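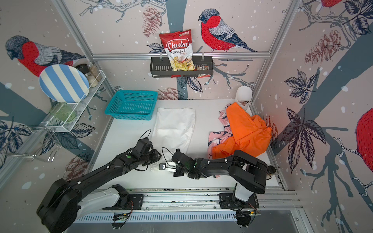

Kendia壁纸旧仓八月开放，清仓与修补服务同时进行

壁纸厂商Kendia位于老厂区的成品仓库将在八月对外开放，出售历年停产花色的余卷，并恢复中断多时的旧花补印服务。开放时间为每天上午9时至下午5时，中午不休息，最后一批顾客须在下午4时半之前入场。仓库月底关闭，届时未售出的余卷将转交合作商Flelow处理，不再零售。

据Kendia发布的清单，此次开放的余卷共3,042卷，涉及89种花色，绝大多数为无纺底材，另有一小部分为纯纸底材。花色以植物、鸟类和几何纹样为主，也有条纹、素色和仿织物纹理。清单按花色编号排列，每个编号后面注明批号、卷数、幅宽和对花方式，可在厂方网站下载，也可在仓库门口领取纸本。

同一花色不同批号之间可能存在色差。厂方要求顾客在付款前自行核对卷轴两端标签上的批号，同一面墙尽量使用同一批号。余卷一经裁开不予退换，未拆封的整卷可在7天之内凭收据退回，退货地点仍为仓库，不接受邮寄退货。仓库关闭前最后几天购买的顾客，退货事宜由厂部门市代办。

价格方面，整卷统一按原标价的一半出售，纯纸底材的花色另行标价。不足一卷的零头放在仓库东侧的木架上，按米计价，最短两米起售。零头不附批号，厂方建议只用于柜门内侧、抽屉底板、书籍包皮等小面积用途。学校和社区活动室可凭单位证明领取零头，每家限领一次，领取时间安排在上午。

此次同时恢复的旧花补印，面向墙面局部破损而原花色早已停产的住户。申请人须提交一块边长不小于二十厘米的旧壁纸样片，样片应包含至少一个完整的主要图案，并附上墙面正面照片一张和破损处尺寸。厂方收到样片后先查对花版档案，花版仍在的，按原版补印；花版已经报废的，改用扫描方式重新制版，费用由申请人承担，开工前书面报价。

Kendia的花版档案目前登记在册的有228套，最早的一批用于滚筒印刷，近年的则为数码文件。档案室在去年冬季进行过一次整理，把受潮变形的滚筒单独存放，并为仍可使用的部分重新编号。旧编号与新编号的对照表同样附在余卷清单后面。住户如果还保留着当年的购货单，可以直接报旧编号查询，不必另交样片。

补印的壁纸与墙上原有的壁纸之间仍会有色差。旧壁纸经过多年日照和室内烟尘，颜色普遍变浅或发黄，补印时可以按样片的现有颜色调整，也可以按出厂色印制，由申请人在表格上选择。选择按现有颜色调整的，厂方会先寄出一张A4大小的试印样，申请人贴在墙上对比，确认后再正式印制。试印样最多修改两次。

负责补贴施工的是装修服务商Vikska。该公司在说明中列出了几项施工前的准备：破损处周围的家具移开一米以上，墙面不得渗水，施工当天关闭正对墙面的空调出风口。对花方式为错位对花的大图案，每卷损耗较多，购买数量应以施工人员现场测量为准。平对花和自由对花的花色，住户可以按墙面周长和层高自行估算，另加一卷备用。

Vikska提醒，不少住户在补贴时只更换破损的一小块，接缝恰好落在图案中央，十分显眼。较稳妥的做法是沿着图案中的枝干、叶片边缘裁切，让接缝顺着深色线条走。素色和浅色底的壁纸没有线条可借，宜整幅更换，接缝放在墙角或门框旁边。纯纸底材遇胶后会伸长，上墙前应静置几分钟，不同厚度的静置时间印在卷轴标签背面。

胶粉由仓库门口的柜台出售，分为无纺用和纯纸用两种，包装颜色不同。两种胶粉不能混用，调好的胶液当天用完。柜台还备有刮板、接缝压轮和裁刀，可以单买，也可以押金租借，租期三天。租借的工具归还时应洗净胶渍，刀片不收回。

交通方面，老厂区北门在开放期间只允许行人进出，机动车由西门驶入，按地面箭头停放在二号车棚南侧。仓库距离西门步行不到五分钟。大件装车可向门岗领取临时牌，把车开到装卸平台前，停留时间不超过二十分钟。西门外的公交站近期因道路施工向南移动了一个路口，乘车前往的顾客应留意站牌上的通知。

仓库内没有空调，下午气温较高，厂方在入口处设有饮水点。旁边的小食店Văn在开放期间延长营业，供应米粉和冷饮，早上8时开门，晚上7时关门。仓库二层为旧办公区，楼板正在检修，不对顾客开放。

开放期间每天限量接待，顾客无须预约，到场领号即可。一次购买超过二十卷的，应提前一天通过厂部门市登记，由仓库人员先行备货。付款可用现金或刷卡，需要开具发票的，请携带单位名称和税号，发票在三个工作日内寄出，不收邮费。

仓库所在的老厂区已有数年不再生产壁纸，印刷和涂布设备迁往新厂后，这里只作为存放成品和花版的场所。厂方表示，花版档案今后仍留在原址，档案室的温湿度设备会在秋季更换。仓库腾空之后的用途尚未确定，目前收到的方案包括改作布料仓库和改作租赁工作间两种，结果要到年底前后才会公布。

旧花补印的申请不受仓库关闭影响，八月以后继续受理，样片改寄厂部门市。申请表每户一份，同一住户有多个房间需要补印的，可在同一份表格上分行填写。从收到样片到完成印制，花版仍在的一般需要三周，重新制版的需要六周。排期以付清定金的先后为序，定金为报价的三成，余款在取货时结清。

已经交过样片但去年未能排上的申请，厂方将在八月内逐一联系，原定报价仍然有效。超过一个月没有回复的，样片按地址寄回。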